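Maple Boards and Little Blocks: Workshop Gallery
November 2019

Hi and welcome to the gallery! I finally got my act together and started putting things up from the Flarbridge workshop. I've been making play boards and wooden odds and ends for a few years now, mostly for friends with small kids, and people keep asking me what the boards look like before they order one. So I'm starting with the plain maple one, my favorite by a mile.

A play board is just a big flat piece of wood that lives on the floor or the coffee table. Kids build on it, sort on it, drive cars over it, and when dinner's ready you carry the whole mess somewhere else (carefully!). My nephew had one for his train set and wore the finish clean off one corner. I sanded it, oiled it, and he was back at it the next day.

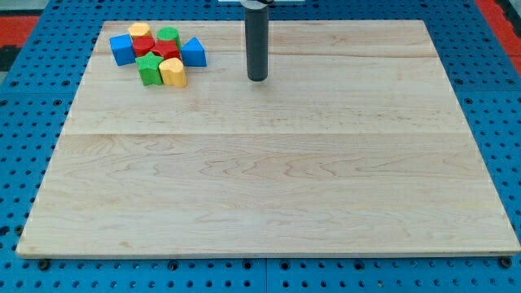
Pale maple board with eight of the sorter blocks, two each of blue, red, green and yellow. Love that wavy grain!

I glue these up from planks, so you'll always find a seam or two running across. Some people want them hidden and I get that, but I like seeing where the wood comes together. Same goes for the darker streaks and flecks. I used to hunt through the whole stack at the lumber yard for boards without any, and now I go looking for them.

The star is the block everybody grabs first. My friend Pornthip Chantharasri has twins, and she asked if I could please make a second star, any color, name my price. The little blue triangular prism is the one I'd keep for myself – it makes a great roof.

Sanding is most of the job. I start coarse, then stop at 400 for the boards, though Wiroj Kaewsai (he has the bench next to mine) swears by 800 and won't let it go. I tried it his way once and the oil took forever to soak in, so 400 it is.

If you get one, wipe it with a damp cloth and dry it right away. Please don't leave it leaning on a radiator! A dab of oil in January, when the heat's been on for weeks, keeps it happy.

More boards coming as I finish them, including a round one for the Kadier playroom that's still in clamps.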